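Checking the lid screws on a push-button box

A push-button box that rattles or lets dust in usually has one or two loose lid screws. The check takes a couple of minutes and needs a hand screwdriver.

Before you start, isolate the circuit the button belongs to and confirm that it is dead. Do not rely on pressing the button.

1. Put the box on a flat mat with the button facing up. A glossy mat wipes clean easily, and a dropped screw is easy to find on it.

2. Move any other boxes to the far side of the table so the parts don't get mixed up.

3. Find the lid screws. On the orange box shown here there are four, one at each corner.

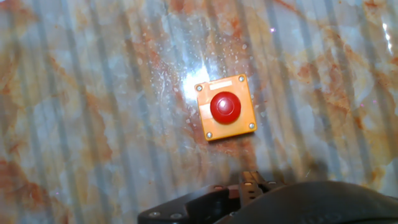
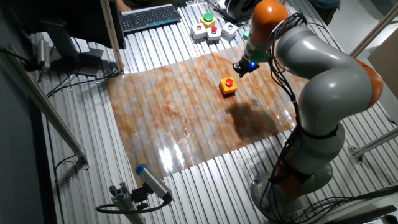 Written by the workshop editor, Klinhom Bench Notes

4. Try each screw by hand. Turn it clockwise until it stops, then leave it. Plastic threads strip easily.

5. If a screw keeps turning, take it out and look at the hole. A stripped hole means a new enclosure.

6. Work in diagonal pairs when you refit a lid. Going around in a circle can leave one corner high.

7. Press on each corner of the lid. If it moves, loosen all the screws, reseat the gasket if your box has one, and repeat step 6.

Write the month on the bottom of the box in pencil. Ours get checked every March. Spare screws are in drawer 13.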